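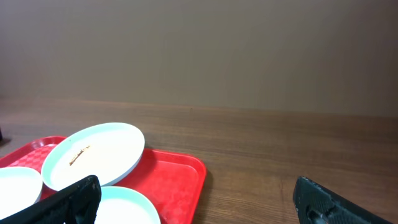 What should a job ad for a temporary position say first?
The pay rate, the shift hours and the address of the site, in that order, before anything about the company.

Speaker notes – Filling short-term jobs without losing people in week one
Harico Staffing, January session for client supervisors

Opening. Thank the Baveo office for the room. Say who the talk is for: supervisors who take temporary workers from us and have to get them started. Recruiters are welcome to stay, but most of this is about what happens after we send someone over.

Start with the numbers. Last year we placed 2,634 people on assignments shorter than three months. Of those, 600 left before the end of their first week. Pause there. Ask the room for guesses about why before going to the next slide. People usually say pay. Let them say it, then move on.

Slide 2. What leavers told us. We called everyone who left in the first week and reached most of them. Pay came up, but it was third on the list. First was that the job was different from what they had been told. Second was that they had no clear person to report to on the first day. Read two or three of the comments from the handout. Don't read them all, they get repetitive.

Slide 3. The job order. Walk through the form. This is the dry part, so keep it short. Points to make:
- "General labor" is too vague to recruit from. Tell us what the person lifts, how often, and whether they stand all day.
- Write the real finish time. If the shift often runs over, put that in the order.
- Tell us about parking and the nearest bus stop. We lose early shift people over this more than anything else on the form.
- Name the supervisor for day one, and a backup.

The Coman warehouse order is a good one to show. It fits on one page and the recruiter had no follow-up questions. Leave it on the screen while people read it. Don't talk over it.

Slide 4. Screening calls. Supervisors ask why we don't interview every candidate in person. Answer: for assignments under three months a phone call does the job, as long as the questions are about the work itself. We use 4 questions and they are on the back of the handout. The one that helps most is "What would make you turn this shift down?" People will tell you about child care, a second job or a bad knee if you ask it that way. They rarely bring these things up when asked if they are available.

Mention that the same questions go to everyone who applies for the same job. Somebody will ask if they can add their own. They can, but send them to us first so we can check that they are fair to ask.
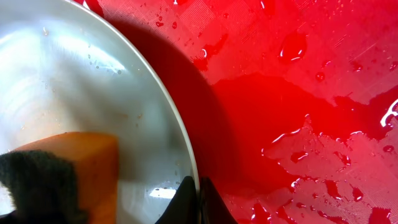

Slide 5. The first hour. Most of the first-week losses can be traced back to it. A new person should be met at the door, shown the break room and the restrooms, and given one task they can finish before the first break. Pick the task with care, and agree ahead of time what finished means. Use dishwashing as the case, because everyone in the room has done it: a white plate can shine under the light and still have small brownish specks near the middle, and one person will call that clean while the next sends it back. If a new kitchen helper gets told off over a standard that was never given to them, we get the phone call that afternoon. Show them a piece of work that passes and one that doesn't, then leave them to it.

Ask if anyone has a first task that works well at their site. Allow five minutes. If the room is quiet, use the label station at Coman.

Slide 6. Check-ins. We call each worker at the end of day one and again on day three. We would like supervisors to do one check-in of their own, in person, on day two. It doesn't need a form. Ask how the work is going and whether anything was different from what they expected – then wait for the answer. If something needs fixing, tell your account contact the same day.

Slide 7. Timesheets in Trimer. Keep this brief, there is a separate training for it. The only thing to say is that late approvals mean late pay, and late pay ends assignments. Approvals are due by noon. If the supervisor is out, the backup named on the order can approve. Several sites didn't know this last year.

Slide 8. What we are asking for. Fill in the new job order starting with the next request. Name two people for day one. Do the day two check-in. We will run this for 60 days and send each site its own first-week figures at the end. Sites will not be shown each other's numbers. Say this clearly, it came up at the last meeting.

Questions. Likely ones:
Can we request the same person again? Yes, put the name on the order and we call them first.
What if someone is not working out? Call us before sending them home, if safety allows it.
Does this cover temp-to-hire? No, those orders go through the other desk. Take names and pass them on.

Leave spare handouts by the door and pick up the sign-in sheet.

This site uses cookies to remember your settings and measure traffic. By continuing to browse you agree to our use of cookies. Accept | Manage preferences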